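Notebook, room 204 – Friday, June

Small items off the bed, sorting into the box

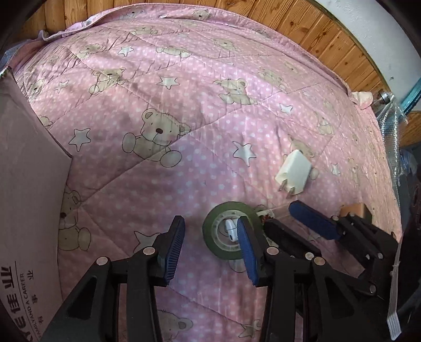 What counts as a small item for this job?
Anything that fits in a closed fist and would get lost in the covers if you shook them. Tape, plugs, adapters, short cables, earbuds, pens, batteries, keys. Books, clothes and chargers with a brick go on the other list and get done by whoever has the wardrobe.

Started at 9:40. Room 204 is the second of the two bedrooms on the Rustgate job, 202 being the one we did before it. Same layout, window on the opposite wall. The quilted comforter with the teddy bears and stars stays on the bed for the whole session. We talked about swapping it for the plain gray one and decided to keep it, as the plain one is in the wash and the print is what people have in their houses.

Printed covers slow down the looking part. White things are worst. The bears are cream, the stars are white, there are white polka dots all over the pink, and a white adapter lying across a bear takes a second look to find. The green tape can be seen from the door. I'd like the next item set to have more white and cream in it, and fewer things that are bright. Put that on the list for Lendine.

Small things inside other things. The tape roll is the usual trouble, with a hole the right size to hold something. A little white piece like an earbud sits in there and you can pick up the roll and leave it behind without noticing. In 202 I did this twice and only found out when I counted into the trays at the end. Rule from now on: look in the hole first, take out what's in there, then take the roll. Same for mugs, slippers and the inside of pillowcases.

Sorting. Trays as on the Skinetti job:

Tray A – power. Adapters, plugs, anything with prongs.
Tray B – cable and bits of cable, earbuds, audio.
Tray C – tape, string, glue, stationery.
Tray D – don't know.

Tray D filled up faster than it should have. Most of it was short tangled pieces that might be cable or might be off a toy. I went through it after lunch and moved about half to B. What's left in D can be thrown out unless somebody claims it by the end of the week.

The cardboard box stays on the bed next to the work. I tried it on the floor first and went back to the bed after a few minutes, too much bending. On the bed it has one drawback, the mattress gives, so the box tips toward whatever you lean on. A piece of board under it fixes this. There is an offcut behind the door in 202 that is the right size, please don't put it in the scrap pile.

Adapters. They land on the comforter at all angles because of the quilting. If the prongs are down in the fabric they catch on the stitching, and pulling straight up lifts a tent of cover and rolls everything else toward the low spot. Tilt it off sideways instead. I pulled one stitch on the far side of the bed before I worked this out. It's a small loop, I pushed it back through with a needle and it won't run.

State of the comforter – has darker smudges in places and is wrinkled. I tried a damp cloth on one of the smudges and it made no difference I could see. It can go through on warm when the gray one comes back, with the door tag off so we know which room it belongs to. Bandara wants both rooms to look lived in, so don't iron it.

Stopped 11:15 for the delivery, back at 11:35. The delivery was the shelf brackets, which are the wrong length again. They have been put in the hall with the packing slip.

Order of work that went best, after trying three or four:

Start at the foot of the bed and go up toward the pillows. Going the other way you lean on things you haven't picked up yet.
Big round things before flat things. The tape rolls if you bump the mattress, the adapters mostly don't.
Tangles last. Lift the whole tangle into the tray and sort it on the table, where there's light.
Then run a flat hand over the whole cover, both directions, before calling it clear.

The flat hand pass turned up two more pens and a coin. The coin is in the jar.

Running total for the Rustgate job, all rooms, from the tally sheet: 2,437 items. I haven't checked this against the Skinetti sheet and the two were started on different days, so don't compare them yet. Room 204 still has the drawers and the desk to do.

Table lamp in here flickers when the window fan is on. Both are on the same strip. Moved the fan to the outlet by the door and it stopped. The strip is an old one and I'd rather replace it than keep it going, there are new ones in the Bandara order if that ever arrives.

To do:

Wash gray comforter, then this one
More white and cream items (ask Lendine what they have in the spare crate)
New labels for trays, the D label has come off
Send back brackets
Board under the box, see above
Empty D at end of week
Check under the bed in 202, I don't think that was done

Finished 3:20. Trays A to C carried down and on the bench, D still upstairs on the windowsill.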